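Torna Student Manipulation Project

The Torna Student Manipulation Project is an extracurricular robotics project based in Hivville. Its members record household tasks with hand-held grippers and use the recordings to train control programs for robot arms. Cloth handling has been its main subject since its second year.

The project grew out of an after-school club led by Rhona Urquhart, a physics teacher. The club had built wheeled robots for the Drillum, a regional student contest held each July. Members Danylo Maksymiv and Marta Hrynyshyn proposed a change of direction after the contest added a laundry event, in which teams are scored on folding and sorting clothes. The project has 13 members.
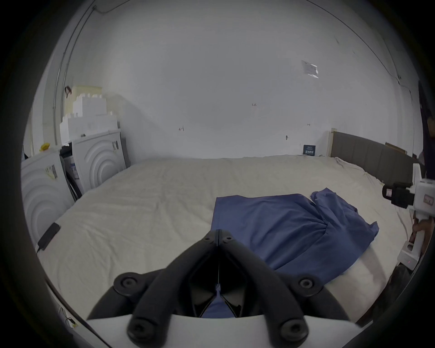
2 min read

Practice work is done on a bed covered with a cream sheet. Garments are laid out on the sheet and handled with black-fingered grippers held by hand. A session lasts 30 minutes, and each member completes a short training course before recording alone. Recordings in which the cloth slips out of view are discarded.

Matvii Stelmakh maintains the grippers and replaces worn parts. Zlata Dovhaniuk wrote the labeling guide, which divides a fold into grasp, lift, carry and release. By 11/20/19 the group had collected more than 375 labeled recordings, of which 70 were set aside for testing.

The project received the Hrytsenko Prize for student engineering in its third year.

See also: Drillum; Hivville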